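Chapter 6: When Has the Gripper Got Hold of Something?

Reading time: 6 minutes
Print this page | E-mail this chapter

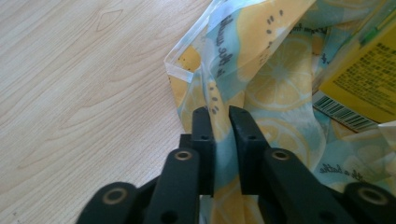 I spent my first winter of grasping software on a single yes-or-no question, and I still think it's the best way into the subject. The question is: are the fingers holding anything? My first answer was one line of code. Close the gripper, read the finger gap, and if the gap is bigger than zero, say yes. It worked beautifully on blocks, mugs and a rather battered tin of shoe polish (I'd recommend the tin, it's a lovely test object). Then I moved on to soft things, and the one line fell to bits. Take the plastic bag with the lemon slices on it. What the two fingers have between them is a fold, a narrow strip of thin film, and the number coming back for the gap is so near to zero that my code would have called it a miss and opened the fingers again. The picture tells you more than the number does - you can see the print in the gap - and a good part of this chapter is about getting software to make use of both.

Let's go back a step. In chapter 5 we wrote a little controller that moves the fingers to a width and stops. I called it Floleo, and I'll keep using it here, so have your copy handy. Floleo knows three things at any moment: the width it was asked for, the width it has reached, and how hard the motor is pushing. We threw the third one away last time. I'm sorry about that! We need it back now.

Think about closing on a sponge. The width shrinks, the push starts to climb, the width goes on shrinking for a bit, and then everything settles. With a steel bolt the push jumps almost at once. With a thin film you get hardly any warning at all, and the push climbs just where it would have climbed with nothing there, when one finger meets the other. So the whole difference between "got it" and "missed it" sits in a tiny sliver of travel at the very end, and our readings down there are noisy.

I tried averaging first. Everybody does. I logged 1,000 closes on the bench at Ballness, half with film and half without, and drew the two sets of readings on top of each other. They overlapped in 231 cases, which is far too many to sort out with a threshold, however lovingly you tune it. (I tuned it very lovingly. It took most of October.)

What helped was asking the camera as well. A camera that rides along with the gripper always has the fingers in the same part of its view, so we don't need to go hunting for them. We can mark out one small patch between the fingertips and only ever look there. If the patch shows the same colours and pattern as the stuff just beyond the fingers, that's a hint we've got some of it between them. Only a hint, mind. Material lying behind the gap can look just the same as material pinched in it, and a see-through film makes that worse, as you're partly looking at the table.

So we'll do the check twice. Floleo closes, we save the patch, we lift a little, and we save the patch again. If the film is held, its pattern should stay put between the fingers while the table slides away behind. If it isn't held, the pattern goes off with the table. I find that a very satisfying test, and it comes to about 16 lines of code.

You'll write those lines in section 6.2, using Pascu, the small image library from the download folder. Before you start, find the settings file and turn off automatic brightness. I lost an afternoon to that one - the patch kept changing and I blamed the film.

Section 6.3 joins the two clues up. Each gets a score, the scores get a weight, and you choose the weights yourself from your own logs. Please don't copy mine. They suit my motor and my lamp, and yours will be different.

6.1 Reading the push

Open Floleo and find the function that returns the finger width. We're going to make it return a pair of numbers, width first and push second, both taken in the same tick of the loop. Run it with the fingers empty before you try it on anything else, and keep that log, as we'll be comparing against it for the rest of the chapter.

Related chapters
Chapter 4: Where is the table?
Chapter 5: Floleo, a first finger controller
Chapter 7: Letting go on purpose
Appendix B: Setting up Pascu
Bruvside workbook: extra exercises on soft objects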